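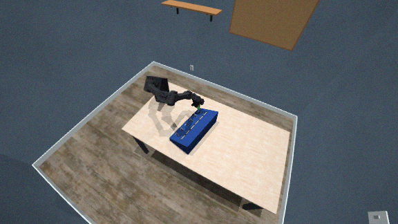

2월 작업 노트 — Sodeck 공개의 날 다녀온 기록

오후 4시 조금 넘어서 돌아왔고, 잊어버리기 전에 적어 둔다. 손으로 갈겨쓴 메모를 옮기는 거라 순서가 좀 뒤죽박죽일 텐데, 같이 못 간 분들도 읽으실 것 같아서 평소보다는 길게 쓴다. 급한 분은 맨 뒤의 '우리 쪽에서 해 볼 것'만 보셔도 됩니다.

장소는 Grurkport 부두 쪽에 있는 Urbonaitė 홀. 예전에 밧줄 창고였다는 건물인데 천장이 높아서 소리가 엄청 울린다. 설명하시는 분이 마이크를 쓰면 오히려 더 안 들려서 나중에는 다들 앞으로 다가가 둥그렇게 모여 섰다. 그게 나는 더 좋았다. 질문하기도 편하고, 화면도 가까이서 보이고. 입구에서 나눠 준 생강차가 아주 진했고, 난방은 약했다. 다음에 가실 분은 겉옷을 맡기지 마시길.

시연은 두 구역으로 나뉘어 있었다. 한쪽은 실제 팔, 다른 쪽은 시뮬레이션. 당연히 사람들은 실제 팔 쪽에 몰렸고 나도 처음에는 거기 줄을 섰는데, 줄이 도무지 줄지를 않아서 시뮬레이션 쪽으로 먼저 넘어갔다. 결과적으로 오후의 대부분을 거기서 보냈다.

Grurkum 시연

Grurkum은 Sodeck에서 만드는 조작 연습용 가상 환경이다. 긴 파란 상자 윗면에 회색 기둥이 한 줄로 서 있고, 팔이 작은 초록색 조각을 그 위로 가져간다. 과제라고 해 봐야 조각을 정해 준 기둥 자리에 맞추는 것이 전부인데, 막상 보고 있으면 눈을 뗄 수가 없다. 그리퍼가 상자 왼쪽 위 끝 바로 위까지 내려왔을 때는 다들 조용해졌다. 가상 환경인데도 숨을 참게 되더라!

내가 제일 먼저 메모한 것은 상자의 방향이다. 탁자 위에 비스듬히 놓여 있다. 우리 실습실에서는 늘 지그를 탁자 모서리에 나란히 맞춰 놓고 시작하는데, 그렇게 하면 좌표축이 깔끔해서 편하기는 해도 각도가 틀어졌을 때 프로그램이 얼마나 버티는지는 알 길이 없다. Sodeck 쪽 설명으로는 상자의 위치와 각도를 매 회 바꿔서 돌린다고 한다. 행사 준비하면서 돌린 횟수가 1,320회라고 벽에 붙어 있었다. 성공률은 안 적혀 있길래 여쭤 봤더니 조건마다 달라서 한 숫자로 내놓기가 애매하다고 하셨다. 조금 아쉬웠지만 이해는 간다. 우리도 작년 발표 때 똑같은 말을 했으니까.

그다음은 그림자. 탁자 위에 떨어진 팔 그림자가 흐릿하고 겹쳐 보인다. 진한 데가 있고 옅은 데가 있어서 빛이 여러 군데서 오는 것처럼 보인다. 옆에 서 계시던 분이 저건 렌더링 품질이 떨어져서 그런 거냐고 물으셨는데, 나는 오히려 우리 실습실 천장등 밑에서 보는 그림자와 닮았다고 생각했다. 우리도 비전 쪽에서 검은 팔의 그림자를 물체로 잡아서 고생한 적이 있지 않나. 그때 이런 화면으로 미리 연습을 시켰더라면 하는 생각이 계속 들었다. 조명 설정을 어디까지 바꿀 수 있는지는 따로 문의하기로 함.

색 조합도 적어 둔다. 탁자는 밝은 베이지, 상자는 새파란색, 조각은 밝은 초록. 파란색 위에 초록색이 있으니 사람 눈에는 확 들어온다. 다만 우리 부품은 대부분 은색 아니면 회색이라 이 점은 그대로 가져오기 어렵다. 기둥과 같은 회색 조각으로 바꾸면 어떻게 되는지 보고 싶다고 말씀드렸더니 그건 오늘 준비가 안 되어 있다고, 연락처를 남기면 따로 돌려 보고 알려 주시겠다고 했다. 남기고 왔다.

팔은 탁자 한쪽 끝에 붙어 있고 앞쪽 탁자 면은 넓게 비어 있다. 이 배치가 은근히 부러웠다. 우리 탁자에는 노트북에 드라이버에 누가 두고 간 머그컵까지 올라가 있으니 팔이 조금만 크게 돌아도 다들 벌떡 일어난다. (머그컵 주인은 찾아가 주세요. 초록 줄무늬입니다.)

직접 해 본 것

구경만 하고 올 줄 알았는데 참가자도 조종을 해 볼 수 있었다. 한 사람에 2회씩. 손잡이처럼 생긴 입력 장치를 쥐고 화면 속 팔을 움직이는 방식인데, 손잡이가 생각보다 가벼워서 자꾸 힘이 들어갔다. 첫 회에는 너무 빨리 내리는 바람에 조각을 기둥 옆구리에 부딪쳤고, 다시 할 때는 위에서 한참 멈춰 있다가 천천히 내려서 겨우 맞췄다. 박수를 받았다. 별것 아닌데 기분이 무척 좋았고, 우리 신입분들한테도 꼭 시켜 드리고 싶다.

어려웠던 건 높이다. 옆으로 얼마나 어긋났는지는 금방 보이는데 조각이 윗면에서 얼마나 떠 있는지는 화면만 보고는 감이 안 온다. 상자 윗면 한가운데로 지나가는 흰 점선이 방향을 잡는 데는 꽤 도움이 됐다. 줄을 따라 눈을 옮기면 되니까. 높이에는 별 도움이 안 됐고, 나는 결국 시점을 옆으로 돌려 달라고 부탁해서 풀었다. 실제 현장에서는 머리를 슬쩍 기울이면 될 일인데 화면 앞에서는 그게 안 되니, 원격 조작을 하시는 분들이 왜 카메라 이야기를 그렇게 오래 하시는지 이제야 알 것 같다.

실제 팔 구역

문 닫기 직전에야 잠깐 봤다. 상자에서 부품을 꺼내 옆 칸으로 옮기는 작업이었고, 동작은 부드러웠는데 홀이 울려서 설명은 절반도 못 들었다. 비상 정지 버튼이 관람객 쪽에도 하나 나와 있었다. 우리도 견학 받을 때 저렇게 하면 좋겠다. 지금은 조작자 쪽에만 있어서 방문하신 분들이 괜히 뒤로 물러서신다. 케이블을 바닥 덮개 밑으로 넣은 것도 좋아 보였는데, 덮개를 어디서 구했는지 묻는 걸 깜빡했다. 문의 메일 보낼 때 같이 물을 것.

우리 쪽에서 해 볼 것

- 지그를 일부러 비스듬히 놓고 기존 삽입 프로그램을 돌려 본다. 각도는 작게 시작해서 조금씩 키우고, 실패한 자리는 지우지 말고 그대로 기록.
- 천장등을 나눠서 켜 가며 그림자 오검출을 다시 확인한다. 창가 블라인드는 내린 상태와 올린 상태 모두.
- Grurkum 체험판 신청. 우리 작업실 컴퓨터로 돌아가는지는 사양표를 받아 봐야 안다. 그래픽 카드가 걱정이다.
- 측면 카메라 한 대 추가. 창고에 남는 삼각대가 있을 텐데 다리 고정 나사가 헐거웠던 걸로 기억한다.
- 탁자 위 치우기. 이건 오늘 저녁에 내가 조금 해 놓고 간다.

덧붙임. 홀에서 받은 안내 책자는 커피 머신 옆 선반에 꽂아 두었다. 뒤쪽 여백에 내가 연필로 그린 팔 그림이 있는데 비율이 엉망이니 참고하지 마시고, 그 옆에 적은 질문 목록만 봐 주시면 고맙겠다. 더 물어보고 싶은 게 있으면 그 밑에 이어서 적어 주세요. 메일은 모아서 한 번에 보내겠습니다.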